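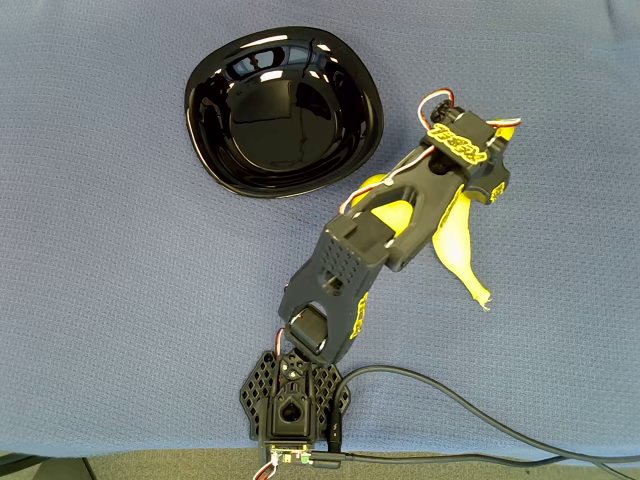 How to Change the Oil on a Small Motorcycle Without Making an Enemy of Your Driveway

Posted 23/12/2024 by Mackenzie Hiebert
Filed under: Maintenance, Small Bikes

The bike in this write-up is my Vudari 125, bought used from the Grumar dealership on Keane Street with 4,000 miles on it and oil the color of a bad decision. Most air-cooled singles of this size go the same way. If yours has a separate oil cooler or a fairing that needs eleven clips removed, you have my sympathy and should find another page.

The job takes me half an hour. The first time it took an afternoon and a pair of jeans.

What you need

The owner's manual for your bike, on paper or on your phone
Fresh oil in the grade the manual asks for
A new oil filter, if your engine has one you can replace
A new crush washer for the drain plug
A socket that fits the drain plug (six-point, please)
A torque wrench that reads low enough to be useful
A drain pan that holds more than your engine does
A funnel with a long neck
Rags, gloves, and a piece of cardboard bigger than you think you need

A word about oil

Look for the JASO MA or MA2 rating on the back of the bottle if your bike has a wet clutch, and it probably does. Car oils marked "energy conserving" may have friction modifiers in them, and a wet clutch relies on friction to do its one job. Lots of people will tell you they've run car oil for years with no trouble. Some of them are also selling a bike with a slipping clutch.

Beyond the rating and the grade, I have no opinion on brands. I once lost a whole evening to a forum argument about it and came away knowing less. Buy the stuff that matches the manual and is on sale.

Step 1: Warm it up, a little

Ride around the block or let it idle for a few minutes. Warm oil drains faster and carries more of the crud out with it. You don't want it hot. Hot oil runs down your wrist and into your sleeve with real enthusiasm, and the exhaust header on most small singles is placed exactly where your forearm wants to go.

Shut it off and give it five minutes to drain down into the sump.

Step 2: Get the bike upright

On a center stand, great. On a paddock stand, also great. If all you've got is the side stand, you can drain it leaning and then hold the bike level for a bit to let the rest out, preferably with a helper. My helper was Lorcan Rafferty from two doors down, who held the handlebars and offered commentary.

Make sure the ground is firm. Put the cardboard down first, then the pan on top of it. Oil leaves the engine sideways at first and then changes its mind, so set the pan a little further out than looks sensible.

Step 3: Loosen the filler cap

Do this before you touch the drain plug. Letting air in at the top helps the oil leave at the bottom. It also proves the cap can be opened at all, and that is a nice thing to find out while there's still oil in the engine.

Step 4: Pull the drain plug

Check the manual and be certain which bolt it is. On the Vudari there are 2 bolts under there that look like drain plugs, and one of them holds in a spring and a screen that will hop out into your pan. That's fine if you meant to clean the screen. I hadn't meant to.

Turn counterclockwise as seen from the bolt head's side. If you're lying on your back looking up at it, that's still counterclockwise from where you are. Standing over the bike and reaching underneath is where people get turned around and start tightening.

Break it loose with the socket, then finish by hand while pushing the plug gently up against the hole. When you feel the last thread let go, pull it away fast. You will drop it in the pan anyway. Everybody's pan has a plug in it.

Let it drain until it's down to a slow drip. Go make coffee.

Step 5: Look at the old oil

Dark is normal. A faint metallic shimmer on a newish engine is common too. Chips you can pick up are worth a call to a mechanic, and so is anything milky, which can mean moisture has been getting in. Short winter trips will do that even to a healthy bike, so if you did all your riding in February, one mile at a time, try a longer ride after the change before you panic.

Step 6: Swap the filter or clean the screen

If you have a paper filter, take off the cover evenly, a little on each bolt. Note which way the old filter faces before you pull it. Some have one end open and the other closed, and putting one in backward can starve the engine. Smear a little fresh oil on the new O-ring and seat it in its groove. Don't reuse the flat one that came off.

If you have a screen, rinse it in solvent, let it dry, and put it back with its spring the same way it came out. A phone photo of the parts in order will save you from relying on memory, yours or Lorcan's.

Step 7: Plug back in, new washer on

Wipe the plug and the face it seals against. Fit the new crush washer. Start the plug with your fingers and turn it at least three full turns before any tool gets near it. If it binds, back it out and start over.

Then use the torque wrench and the number in the manual. The engine case is aluminum and the plug is steel, and steel wins. Drain plugs get stripped by strong, well-meaning people who gave it one more for luck.

Step 8: Fill it

Pour in a bit less than the manual's figure for an oil change (there's often a larger number printed next to it for a full rebuild, and it isn't yours). Put the cap back, start the engine, and let it idle for a couple of minutes. Shut it off. Wait a few more.

Now check the level with the bike upright. If it has a sight glass, the oil should sit between the lines. If it has a dipstick, find out if the manual wants it screwed in or just resting on the threads. The two give different readings. Add small amounts until you're near the upper mark, and stop there.

Look underneath for drips from the plug and around the filter cover. Look again after your next ride.

Step 9: Get rid of the old stuff

Funnel the used oil into the empty bottles and cap them. Most auto parts stores and county recycling sites will take it for free if it's not mixed with anything else. Keep your screen-cleaning solvent out of it. Wipes and rags soaked with oil should go in a sealed metal container until you can drop them off too.

How often?

Follow the manual. Mine says every 2,000 miles, and I do it a little early if the bike's been doing nothing but errands. Write the mileage down somewhere you'll see it. I use a strip of masking tape inside the side cover. The last one reads 1,238, from my old Brendo scooter, and I moved it over for sentimental reasons -- then spent a week confused by it.

If the plug won't budge

Check the direction again. Then check that the socket is fully on. Then try a longer handle with slow, steady pressure. If the corners are already rounding off, quit while there's still something to grab, and let a shop with better tools have a go. A new drain plug costs less than lunch. A new engine case is a different conversation, and you'll be having it on the phone, standing up.

Comments are open below. Oil brand arguments will be deleted.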